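Home Posts Garden Shed Contact

4 min read

Quick one tonight, dinner's in the oven and I've got maybe 30 minutes.

So. The raised bed. Or stock tank, or trough, whatever we're calling it. Several of you asked why I went with metal when the old wooden ones were "fine." They were not fine. The one by the back fence had gone soft along the whole bottom board and I put my thumb through it in April. Straight through. Then the corner went when I leaned on it and I had a wheelbarrow's worth of dirt on my shoes.

Looked at new cedar. Nope. Looked at the corrugated kits, the ones everybody on the Stevcombe allotment list raves about, and those are nice but by the time you add shipping it's over $300 for the size I wanted. Nizar Saab (two plots down, tomatoes like softballs) told me to quit shopping and go look at salvage. Old bins, old tubs, feed troughs, anything with sides. He got his for 20 bucks from a farm sale out past Mudgway and it's been going for years.

Things I've learned so far, no particular order.

Drainage first. Everything else is fixable. If there are holes already, great, check they go all the way through. If not, drill. I used a step bit and went slow and still burned up one bit. Wear the goggles. Put the bin up on blocks before you fill it and not after, ask me how I know.

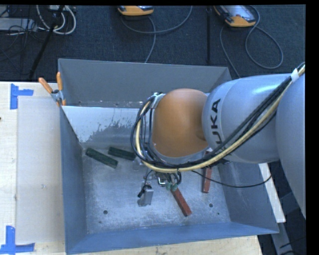

Bare metal floor, scuffs and all. Paint's scraped on the inside too.

Paint. If you don't know what the paint is, don't grow food in it. I know, boring. Flowers, fine. I'm doing zinnias and a bunch of nasturtiums in the first one and keeping the lettuce in the wooden bed that still has a bottom. You can get a lead test kit at the hardware store, cheap, but read the instructions twice becuase I wasted one.

Rust. It'll happen wherever it's down to bare metal. I'm not losing sleep. Wire brush, wipe it down, move on. If you care about looks do the outside with a rust primer and leave it a day.

Heat. This was my big worry. Metal sides, full sun, cooked roots, right? So far what works is keeping plants in from the edge by a hand's width and mulching heavy. My neighbor lines hers with cardboard. Might try that next.

Fill. Do NOT buy bags for the whole thing. Sticks and old logs at the bottom, then leaves, then half-rotted compost, then the good stuff for the top foot. It sinks over the winter, top it up in spring. I got a load of mixed topsoil from Wovberg and it was ok, lot of stones though. The Evudby mix is better but they're closed every time I drive by.

Cost all in, roughly what I'd have spent on one sheet of decent cedar and some screws. Plus a drill bit. Plus new shoes I guess.

Oh and slugs. Somebody asked. Yes they climb metal. No the copper tape didn't do anything for me. I go out with a flashlight and a jar, it's disgusting, it works.

Still to do: the hose doesn't reach teh far end so I need a splitter and another length. Also need to figure out what to do with the rotten boards, some of them are good enough for the path maybe.

Will do a proper post on the zinnias once they're up. Oven's beeping, gotta go.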